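Woltville Family Learning Center
Progress report to the Arrieta Fund
Prepared by Maite Gallardo, program manager
Aug 14, 2020

Period covered

The second half of the grant year. The first report went to the Fund in December and covered enrollment, hiring and the lease.

Building

The center occupies the ground floor of the old Clasness schoolhouse, built in 1851. The roof work listed in the first report is finished and the final invoice is attached. The contractor found rot in two window frames on the north side and replaced them under the same contract, at no extra charge. The back stairs still need a second handrail. We have one quote and are waiting for another before we commit.

Heating costs came in under budget for the months we were open. We have not moved that money and would like to discuss it with the Fund before we do.

Enrollment and attendance

We have 130 families registered. In-person sessions stopped in the spring and went over to phone calls and mailed packets. We mailed 225 packets in all. Each one held a picture book, a sheet of counting and sorting games, and a stamped card for the parent to send back. Cards came back more slowly than we had hoped, and several had only a name on them. The phone calls told us more. Parents most often asked for help with reading aloud and with getting a child to sit through a whole activity.

Families in the Plativura apartments were the hardest to reach. Many of the phone numbers we had were out of date. The building manager let us put a notice by the mailboxes, and new numbers have been coming in from that.

Staff

We have 3 paid staff, the same as last period. One moved from full time to part time in the spring at her own request. All of them finished the early math training paid for under budget line four. The trainer's invoice was higher than quoted by the cost of printed workbooks, and we covered the difference from office supplies.

Learning materials

The early math shelf is complete except for the balance scales, still on back order. Activities for the youngest group stay simple: stacking, matching by color, saying which is on top and which is underneath. 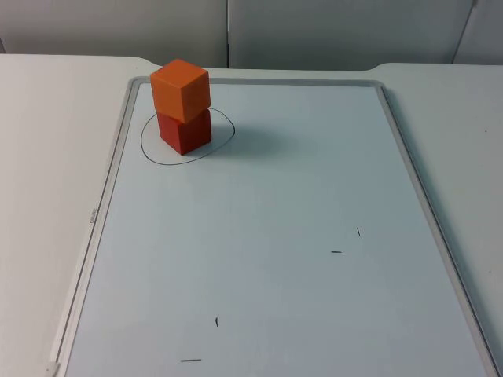 The older children will start on number lines and simple addition once small groups are allowed back. Picture books in Spanish were bought as planned. We ordered fewer puzzles than the budget allowed and would like to put the balance toward postage for the fall packets.

Next period

We plan to reopen with small groups by appointment and keep the packets going for families who prefer to stay home. The return card will be shortened to two questions. A revised budget with the heating and postage changes marked will follow under separate cover, along with the handrail quotes.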